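The Wear Test
A story

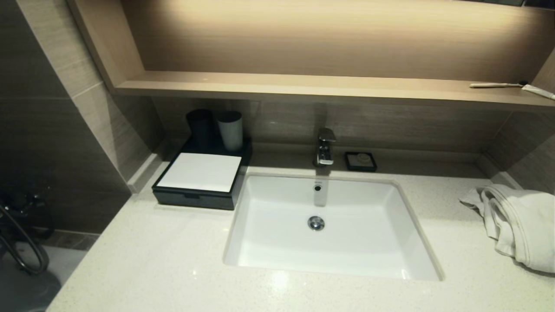
1. Nostville

The boots came in a plain brown box with a form taped to the lid. The form said the tester was to wear them for 10 working days, fill in one page at the end of each shift, and mail everything back in the same box. It said the tester was not to clean them, oil them, or change the laces. At the bottom was a signature, W. Pichler, and a phone number.

Waltraud Pichler had been making patterns for Tollico for most of her working life. She had drawn the uppers of the boot in the box and argued for its sole. Now she was driving up to Nostville to see it on somebody's feet, and she did not know whose. The sales office had picked the testers. All she had was an address for the mill and a number, 310, which was the number of the pair.

It was December and the road had been plowed once. She passed the Dekwood sign, then the log yard, and parked by a trailer with a light on.

The man in the trailer gave her a hard hat and a vest and looked at her shoes.

"You can't go out in those," he said.

"I have boots in the car."

"Ours?"

"Mine," she said. "I made them."

He thought about that and told her to go get them.

2. Pair 310

Pair 310 belonged to a woman named Kuusisto who ran the debarker. She was tall and she did not stop working when Waltraud came up the steps to the platform. She pointed at a stool. Waltraud sat on it and watched the boots.

There is a lot to see if you know where to look. The left one was creasing low across the toes, the way it should. The right one was creasing high, almost at the first eyelet, and the crease ran at a slant. The outside of the right heel was wearing faster than the inside. Bark dust had worked its way into the seam at the tongue, which meant the gusset was not sewn up far enough. Waltraud wrote that down and underlined it.

When the horn went for lunch Kuusisto shut off the machine and sat down on the steps.

"You're Pichler," she said. "From the form."

"Yes."

"I thought you'd be a man."

"How are the boots?"

Kuusisto unwrapped a sandwich. "I wrote it on the pages."

"The pages say fine. They say fine every day."

"Well, they're fine."

Waltraud looked at the slanted crease. "Does your right foot hurt?"

"My right foot always hurts. A log rolled on it before you ever made a boot for me. That's not the boot."

"What do you do about it?"

"I lace it loose at the bottom and tight at the top. Then I can stand on it." She ate some of the sandwich. "The old boots had a hook there, fourth one up, and you could skip it. These have eyelets all the way. So I can't skip it once it's laced, I have to take the whole thing out and start over. I do that at home in the morning."

"You didn't write that on the form."

"The form asked were they warm, were they dry, did they slip. Warm, dry, didn't slip."

Waltraud turned to a clean page. She asked how long the lacing took. Kuusisto said it took as long as the coffee. She asked if it came loose during the day. Kuusisto said it did after lunch, usually, and then she went around with it loose until the horn, and that was probably why the heel was going. She said this as if everybody knew it.

"Could I see you walk?" Waltraud said.

"I've got eight minutes."

"That's enough."

Kuusisto walked to the end of the platform and back. Then she went down the steps and up them again. The heel lifted inside the right boot on every stair. You could hear it if you listened for it, a small slap.

3. The Bench

Waltraud drove home that night and was at her bench before the building was heated. She kept her coat on. She took a left and a right out of the sample rack and drew three hooks on masking tape where the upper eyelets were. Then she drilled out the eyelets and set the hooks. The leather around the old holes was a mess, and she covered it with a patch, and the patch made it stiff. She took the patch off and started on another pair.

The tongue was easier. She raised the gusset by two eyelets and sewed it down by hand, waxing the thread herself because the machine was set up for something else.

The production manager came by with his coffee. He picked up the boot and turned it over.

"Hooks," he said.

"Three on each side."

"We took the hooks off. They catch on things. There was a whole meeting."

"I was at it."

"So what changed?"

"I watched somebody lace up."

He set the boot down. The first order was 1038 pairs and the eyelets had already been bought. He told her so. She said she knew that. He asked what hooks would cost and she gave him a piece of paper with the cost on it. He read it and put it in his shirt pocket, and he took the boot with him when he left.

She went back to the second boot. It needed its insole.

4. The Box

The plain brown box went out again the next month. The new form had a date typed at the top, 22 January 2021, and one more line than the old one. The line said: Tell us how you lace them.

It was back on Waltraud's desk before the others. The boots inside were dirty and the laces were the ones she had sent. She stood the pair on newspaper and looked at them for a while before she read anything. The right crease was still high and still slanted. She had expected that. A boot could not do much about a log.

The heels matched, or nearly. There was dust on the outside of the tongue and hardly any under it.

She read the pages standing up. Warm, dry, didn't slip. Warm, dry, didn't slip. They went on like that to the last one, where the writing got smaller to fit the space.

Skip the bottom hook on the right, it said. Takes no time. Top hook caught on my pant leg twice so I bent it in with pliers, hope that's all right. Heel stays put. My sister-in-law on the green chain wants a pair, she is a narrow 8. When do I have to stop wearing these?

Under that, in different ink, she had added that she knew she was supposed to mail them back, and that she was mailing them back, but that the old ones were in bad shape and it was cold up there.

Waltraud got the pliers out of the drawer and bent the left top hook to match the right. She checked both with the cuff of her own pants. Then she measured the bend, wrote it on the pattern card, and went down the hall to ask whether they had a narrow 8.

They had one. She put it in the box on top of pair 310, taped the lid, and wrote Kuusisto's name on it with the address of the mill.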